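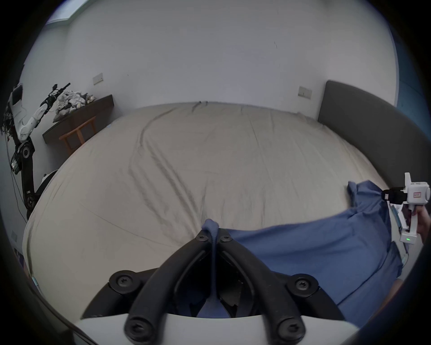

Figure 3. A blue cloth lying rumpled on a bed with a light beige sheet, beside a dark grey upholstered headboard.

4.2 The bed as a place for folding

When we began our visits to homes in Cesside and Salby, we had rather taken it for granted that the washing would be folded on a table. Our first questionnaire even asked which table people used, and a good many of them crossed the question out and wrote "bed" in the margin. By May we had changed the wording, and of the 539 households who answered the revised version, well over half named a bed as the usual place, with the sofa a long way behind and the kitchen table trailing after that.

The reasons people gave us were pleasantly ordinary. A bed is wide, it is near the drawers, and a pile left on it has to be dealt with before anyone can go to sleep (several people told us they put it there on purpose, as a sort of promise to themselves). Azimi, writing on shared flats, makes a similar point about clean washing drifting towards whichever surface is least needed during the day, and our own notes bear this out very well.

What the earlier work says less about is the surface itself. A bed is soft, and its sheet is a piece of cloth like the things being folded on it, so the two tend to move together. In Figure 3 the sheet has long diagonal creases running across it and a small gather near the top edge of the mattress, while the blue cloth has one corner crumpled up and its other side spreading past the edge of the bed. An item in this state has no obvious beginning. The person folding must first find a corner, then a second one, and only then can the cloth be laid out – and it is this finding of corners, far more than the folding proper, that our participants grumbled about when we sat down with them afterwards.

We timed the two parts separately for 20 households. Finding corners and smoothing out took longer than folding in nearly all of them, and the gap was widest for large, plain items that look much the same on both sides. Shirts were kinder, as a collar or a cuff gives the hand somewhere to start. Fakik reports the opposite for shirts folded on a hard counter, where buttons and sleeves cause most of the delay, and we suspect that both findings are right for their own surfaces.

There was also the matter of the sheet. In 6 of the timed households the folder stopped at least once to pull the bedding straight before carrying on, sometimes with a little sigh and sometimes, it seemed to us, without noticing at all. We had not planned to record this, and our counts for the earliest visits are therefore missing. We have left those visits out of the comparison in the next section, where we turn to the piles themselves and to how long they stay on the bed once folded.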